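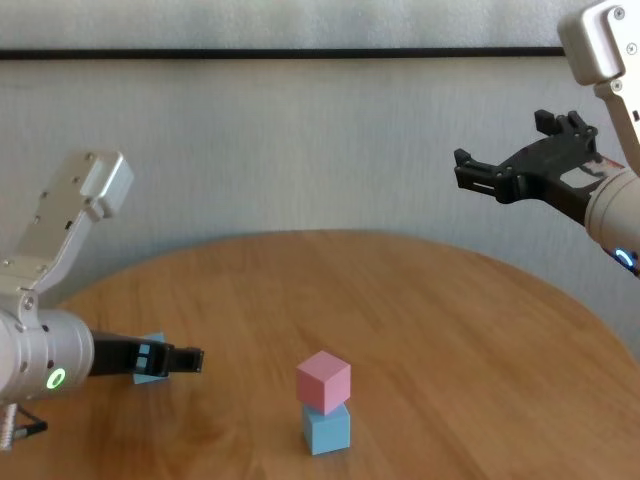

Print | E-mail
Reading time: 1 min

Notebook, Terkon stacking set, August

Collection for the stacking task continued at the Hodlow bench. The session closed at 203 examples against a target of 500. Each example is to begin from a fresh cube layout. The pink cube may sit at an angle on the blue one, as it does here, and such stacks are to be kept. The other blue cube, by the left gripper, belongs to the three-cube variant and is to be labeled separately.

34 examples were set aside for review owing to gaps in the joint log. Prudwood has asked for the first 200 by the end of the month. Labels are to be checked before transfer.

Open item: gripper timing on the right arm.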